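Dallalex Robotics Club: Notes on the Folding Project

Posted Saturday, May 8, 2021
Filed by Maximiliano Campos, faculty adviser

The spring term of the Dallalex Robotics Club has been given over to a single problem, the folding of clothing by a two-armed robot. Members voted for the project in the first week, ahead of a line-following course and a chess player, and I have been pleased with the seriousness they have brought to it. Each member operates the arms in turn, and every attempt is recorded for later study. 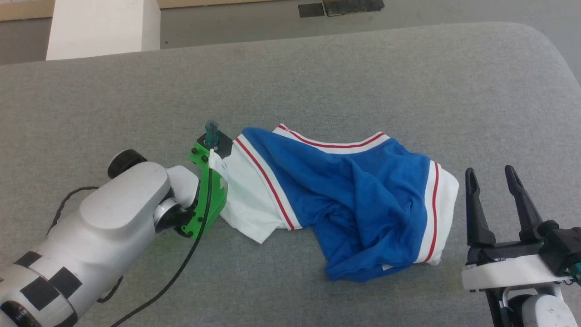
Club Projects: Cloth Handling

The blue and white garment with the striped trim has become the standard test piece. Towels were used at first and are still assigned to new operators. A garment with a waistband-like edge is a more demanding exercise, as the operator must decide which edge to take before either arm moves. Creases in the middle of the fabric make that decision harder, and the written procedure now asks for a pause at this point.

Nerea Bermúdez, who leads the software group, has set a goal of 800 recorded attempts before the club begins training a model. The members have completed 200. She has asked that failed attempts be kept and labeled with the same care as the others, and the group has adopted her form for this purpose.

The grippers are printed by the members. The present set has one green bracket and one white, and both carry black fingers. Two earlier designs were withdrawn - the first was too blunt to get under a hem, and the second cracked at a screw hole. 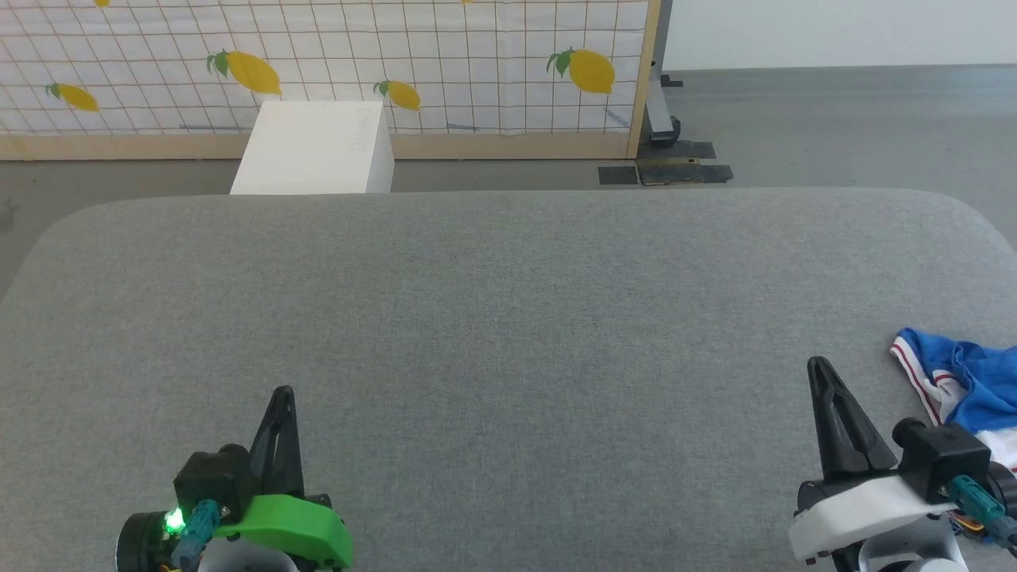 Cable routing is the next item for the hardware group. Operators have reported that they reach less freely when they are worried about a connector, and the recordings bear this out. Mateos, our second-year team, will propose a new routing at the next meeting and will print any clips that are needed.

Sessions are limited to 30 minutes per operator. Longer turns were tried in the winter, and the quality of the work declined toward the end of each one. Members waiting for a turn are expected to keep the log.

The club will present the project at the Brarkum student showcase in July. A short written report is required of every entry, and drafts should be given to Ms. Bermúdez or to me. Members who wish to operate the arms at the showcase should add their names to the list in Room 3244.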